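# Let the kit be folded badly

The under-14s at Pleltmont have been told that from next season shirts must come back washed, turned the right way out and folded to a set pattern: arms in, hem up, number showing. A sheet went home with the players in March. I think the sheet should be withdrawn.

I washed kit for that club for two seasons before Lucie McIntyre took it over, and I know what she is trying to fix. Shirts come back in carrier bags. Some come back inside out with a sock in them. On a match morning you want to put your hand in the bag and pull out the shirt you need, and if the numbers are all buried you end up tipping the lot on to the floor of the changing room. Lucie has done that more often than she should have to, and she has a job as well.

But folding to a pattern doesn't suit this sort of clothing. A cotton shirt has some stiffness to it. You press a crease in and it stays where you put it. A basketball top has no sleeves to fold behind, wide armholes that catch on everything, and a slippery feel that means one half is sliding off while you square up the other. Do it on a bed or a sofa and it's worse, as there is no hard edge to work against. 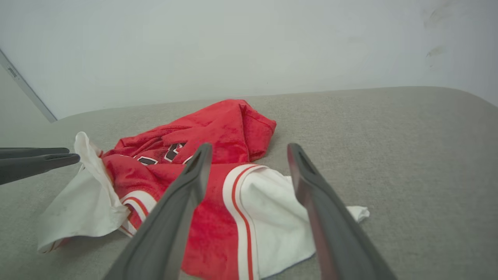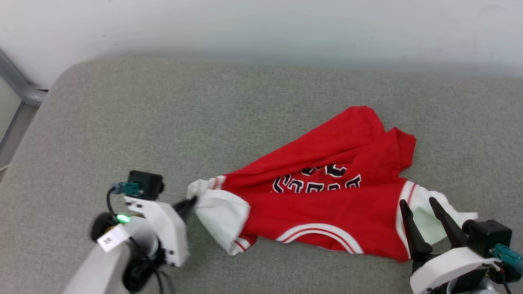
The big printed lettering adds to the trouble. It is thicker than the cloth around it, so the shirt wants to bend beside the print and not through it. If you force a sharp fold across a number and leave it under a pile for months, you risk a line in the print. I have seen numbers crack that way, and replacing a printed shirt costs the club more than a few untidy minutes costs anyone.

Tamara Panasiuk, who has two boys in the squad, put the other side to me quite firmly. Her view is that folding is part of playing. You look after what you have been lent, and a twelve-year-old who can learn a zone defence can learn to fold a top. I agree with the first half of that. I want the players to do their own kit, and I would like fewer parents doing it for them. What I don't want is a child being sent to the back of the queue because the hem was in the wrong place, and the sheet does say that.

Rolling does the job. Lay the top face down, bring the two sides in so you have a long strip, and roll from the hem up to the neck. The number ends up curved on the outside, where you can read enough of it to know whose it is. It takes no practice. It also packs better, because rolled tops stand on end in a bag and you look down on them – the same way people store tea towels.

Peninah Shirima's team at Bratevbridge has done this for years. They keep home tops in one bag and away tops in another, with the shorts rolled separately. Their rule fits on a label sewn inside the lid: washed, right way out, rolled. There is no diagram.

I would keep Lucie's first two rules exactly as they are. Washing matters, and so does turning the thing the right way out, which is the job that really wastes her time – pulling damp armholes through at half past eight in the morning. The third rule should go. If a top comes back rolled, good. If it comes back clean and in a heap, put it in the bag.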